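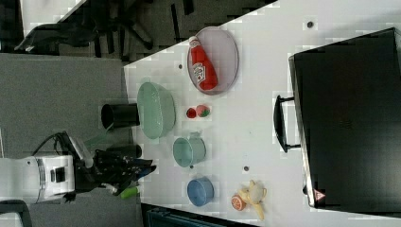
Toy food and cups on the table, a ketchup bottle on the tray.

Nenda teaching kit from Zetum, review after five weeks

Short version: keep it if you do a lot of demos, skip it if you do one a month. 4 stars. Writing this between sessions so excuse the mess.

What you get for $879: the hand controller, a foot pedal, the wrist cam with its bracket, cables, and a license for the recording software (2 seats). No stand. Ours sits on a chair when it's not in somebody's hand, not ideal.

Setup took Alby most of a morning. Half of that was the bracket. Screws in the bag too short for our arm, had to dig up longer ones. Software side was fine, found the controller first try. Calibration is a wizard, five poses, done.

Two ways to teach. You hold the arm and walk it through the job, or you stand back and drive it with the controller. Tried both on the same job, clearing toy food and dishes off a white table. Hand guiding is good for the big moves, over the tray, down to the bowl. Gets tiring though and your own arm ends up in the recording, which is a pain later. Remote is slower to learn, then much cleaner. Noeline got decent at it by lunch. I took two days and I'm still bad at strawberries.

The pedal is the best part. Tap to start a take, tap to stop, hold to throw it away. Both hands stay free. We did 20 takes in a row without touching teh keyboard and only lost one, my fault.

Wrist cam. OK. Colors are good and a red thing on a white table is easy to find. But it goes soft close up, and close up is the bit you care about.
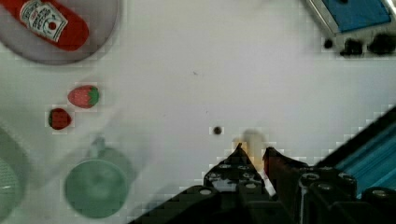
So for the last inch I end up looking at the real table and not the screen. Fine when you're in the room. If you were driving from next door I'd want a second view, no question.

Other gripes, quick:

Lag. Barely there on the cable, noticable on wifi. Use the cable.

Trigger is too light. I closed the fingers early over and over until I found the dead zone setting, three menus down. Set it higher than you think.

Export is slow with video on. Go get coffee.

The manual is thin and the page on hand guiding has the wrong button labeled. Emailed support, Nghĩa Tô wrote back the same afternoon with a corrected page. Good support, credit where due.

Playback lets you trim the start and end of a take but not cut out the middle. So one fumble in the middle of a good run and you do the whole run over. Would pay extra for that fix.

Tips if you buy: name your takes as you go, mark the start position with tape, and swap drivers often. Your grip gets sloppy after a while and it shows in the data.

Would I buy again? Yes, for this kind of tabletop work. Haven't tried it on anything heavy. Will update if the pedal dies.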